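Progress report, second period
Julberg Visitor Campaign
Prepared for Sinéad Tully, program manager, Carar Fund
17 January 2019

Dear Sinéad,

Please find our report for the second period of the grant. I follow the same order as in the first report, but the budget part is shorter, as you asked.

1. The slogan and the posters

The new slogan, "Julberg, Stay for Supper", went public at the start of the period. You will remember that the district council wanted the older text, "The Heart of the Hills". Three other towns in our region already call themselves the heart of something, so we asked the council to look at the two versions side by side, and they voted for ours by a small majority.

The posters are now in 40 railway stations. The printing house Clanov delivered them in two parts, and the second part came nine days late. In the first part the color of the sky was too green. Clanov printed these again without cost to the project, but we lost one week of display in the stations on the southern line. We have asked the railway company to add this week at the end of the contract. They agreed by telephone and we are waiting for the written answer.

2. Complaints

We received 86 written complaints about the radio spot. This is more than we expected, and I want to report it openly. Most of them concern the sentence where the grandmother tells the guest to "sit down and shut up and eat". In the local dialect this is friendly, and older people say it at every table. In the national version, read by an actress from the capital, it sounded rude. The regional paper wrote an editorial against us, and one member of the council asked that the spot be stopped.

We did not stop it. We recorded the sentence again with a speaker from the village of Jurčo, and she says it with a laugh. The new version has been on air since the first days of January. Two complaints have come since then, and one of them is about the music.

I know that the Fund was also contacted directly by one of the people who complained. If you need a text for your answer, I can prepare it.

3. Visitors

The information office counted 2,831 visitors in the period. The winter market is inside this number, so please do not compare it with the first period, when there was no market. We would like to give you a better comparison in the next report, when we will have the same months for both years.

The guesthouses report that more people ask for an evening meal. We can not yet say if these people saw the posters. A short question about this is now on the registration card, but only some of the guesthouses use the card – the others have their own book and do not want to change it.

4. Website

The English and German pages are online. The Polish pages are translated but not checked.

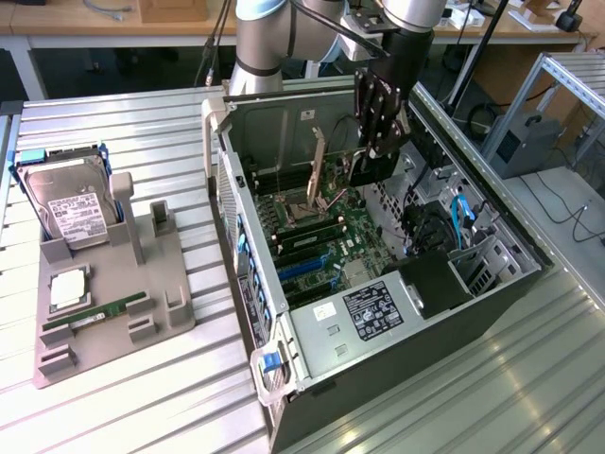

The booking form still has the old list of rooms, and two houses on it are closed for the winter. We have removed their telephone numbers until the list is corrected.

5. Budget

Spending is inside the plan in all lines except radio. The second recording was not foreseen, and we ask for your permission to cover it from the travel line, where money is left because the fair in November was cancelled. No additional money is requested. The invoices are in the annex.

6. Next period

We will finish the Polish pages, correct the room list and prepare the spring leaflet. The text of the leaflet will be read by people from outside the region before it goes to print – this we should have done also with the radio spot. The council would like to see the leaflet before Easter, so your comments would be welcome by the end of next month.

With kind regards,
Project office, Julberg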